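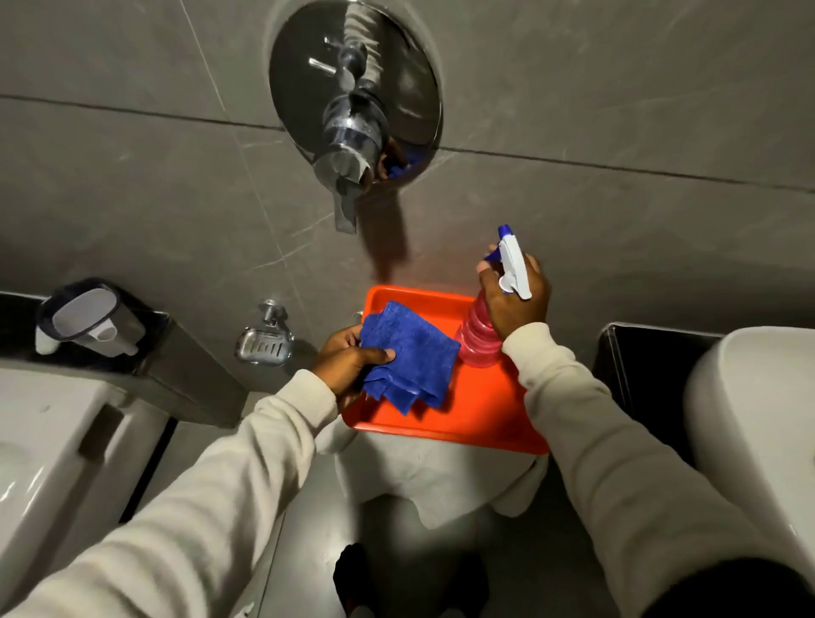
6.4 Loss of grip during the bathroom routine

If the Istdale stops mid-task and shows fault 3, it has lost hold of something and knows it. If it carries on wiping with nothing in its hand, it has lost hold of something and doesn't. Both are dealt with in the same way.

CAUTION: Press the red stop button before going near the arms. Asking nicely has no effect.

1. Wait 5 seconds after the arms come to rest.
2. Collect whatever was dropped. Check the toilet first.
3. Mop up any spilt cleaner. The wheels slide on wet tile — and so will you.
4. Dry the finger pads with a clean cloth. Do not use the cloth it was holding.
5. Put the spray bottle and cloth back in the tray, and set the tray down flat.
6. Release the stop button and choose Resume.

Note: After a restart the robot may squeeze the trigger to check its grip. Stand behind it.

If fault 3 comes back after 2 attempts, run the Farkenska grip test (section 4). A unit that fails should be switched off and left off until Ansah has replaced the pads. Turning up the grip force is not a repair. It empties the bottle very quickly.

Flatgate Home Robotics — Istdale user manual | Contact support | Back to top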